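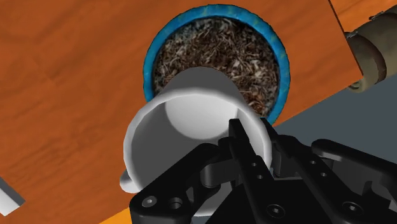

Figure 1. The simulated gripper holding the white mug at the blue-rimmed container.

Home | Projects | Reports | People | Contact
Last updated: October 3, 2026

Learning to Handle a Mug in Simulation
Ojārs Urbonaitė, Lonolska project

When I started this project in May, I thought the robot would be the hard part and the mug would be easy. A plain white mug is a tricky thing to hold, though, as its wall is smooth and curved, and the policy has to keep a good grip while it tilts. I spent a happy (and rather long) few weeks just on that.

All of the work was done in Lūse, the simulator our group shares. I recorded 119 demonstrations by hand and then made more from them by shifting the starting position of the mug and the container on the table, which gave me 3,136 training runs in the end. I trained the same policy 3 times with different random seeds – slow going on one computer, but worth it for seeing how much the results moved.

The best seed failed in 14 of its test runs. Most of those failures came from the fingers closing too high on the rim, so that the mug turned in the grip as the arm began to tilt it. Adding a wrist view helped a lot with this, and I wish I had tried it sooner! I have not yet tested mugs of other sizes, and the handle always started on the same side, so those are the first two things I would like to change next term.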